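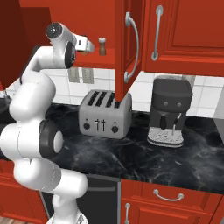 In the period since our August report we worked mainly on the question of reach, because it decides which arm we will ask you to pay for. As agreed, all of the work is still done in simulation, in the kitchen model that we call Flevo. The arm has to serve the counter and also the wall cupboards. With the left door of the red cupboard open, the gripper comes to the height of the shelf where the pepper grinder stands, but the open door hangs just in front of the toaster and takes away much of the free space on that side. For this reason we now plan the budget with more care for the wrist and the hand, and less for the lifting strength, which was our main subject in the first plan.

Progress report, Trindier household arm project
Period to December 2022
Prepared by the project office for the equipment fund

1. What was promised for this period

We promised to finish the kitchen model, to compare the offers for the arm, and to give you a corrected equipment budget. The first and the third are done. The second is done in part. Two suppliers were asked, Zindham and Ekinci, and both have answered, but the answer from Ekinci did not include the price of the service contract. We have asked for it again in writing.

2. Work in the model

The model is now complete enough for planning. Doors and drawers open on their hinges and rails, and the objects on the shelves can be gripped. We made 851 trial runs in the period. A trial run is counted when the arm starts from its rest position and either reaches the target or stops for a reason which the program can name. The most common reason for a stop was contact with a cupboard door. The second was that the elbow arrived at its limit before the hand was at the right height.

From this we draw a practical consequence. The mounting place matters more than we thought when we wrote the application. In our drawings of last year the arm stood on a fixed column. A fixed column is cheaper, but with it the arm cannot serve the upper shelves and also the sink without turning through a very uncomfortable position. We would like to change to a base that can be moved along the counter. We know that this is a change to the approved list, and we ask for your agreement in section 5.

3. The offers

Zindham offers the arm, the controller and a parallel gripper as one package. The delivery time is long, but the training for our staff is included. Their offer is valid until the end of the funding year.

Ekinci offers the arm and the controller only, and we would have to buy the gripper separately. Their arm is somewhat lighter and the colour and finish can be chosen, which is of no importance for us. Without the service price we cannot make a fair comparison, so we give no recommendation in this report.
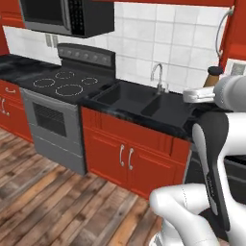 The gripper was the line in the budget where we were least sure. In the application we reserved money for a hand with several jointed fingers, and we still like that idea for later work. But most of our tasks in Flevo are near the counter and the sink, and there a parallel gripper with flat fingers, like the white one we have in the model, should be a reasonable first purchase. What troubles us more is the size of the wrist housing behind it, which is large and rounded and will need room when the hand goes between a faucet and a wall, or towards a bottle standing at the back. We have asked both suppliers for the exact outside measurements of the wrist.

4. Budget

The spending in this period was small, as no hardware was ordered. We paid for the computer time and for one licence of the simulation program, together $3,595. This is inside the approved amount for software. Nothing was spent on travel.

For the next period we propose the following changes:

Fixed column: to be removed from the list.
Movable base with rail and brakes: to be added. Quotation requested.
Jointed hand: moved to the second year.
Parallel gripper with spare fingers: to be added.
Floor protection under the rail: to be added. The real test kitchen will have a plank floor like the model, and the landlord requires it.
Safety fence: no change.

The total for equipment should stay inside the approved sum, but we can confirm this only when we have the quotation for the base. If it is higher than the sum we save on the hand, we will come back to you before we sign anything.

5. Decisions we ask from you

We ask you to agree to the exchange of the fixed column for a movable base, and to the delay of the jointed hand. Please also tell us if the training offered by Zindham may be counted as equipment cost or must go under staff cost. In the guidelines we found both readings possible.

6. Risks and delays

The biggest risk is the delivery time. If the order goes out later than planned, the arm will arrive after the test kitchen is ready, and we would pay rent for a room without being able to use it for its purpose. The start of the rent can be moved once, free of charge, and we would like to keep this possibility in reserve.

A smaller risk is the model itself. The cupboards in Flevo were made from catalogue measurements, and the real ones can differ a little. We will measure the real kitchen as soon as it is fitted and correct the model before the final position of the rail is fixed to the floor.

The next report will contain the comparison of both offers with the service costs, the quotation for the base, and the corrected time plan.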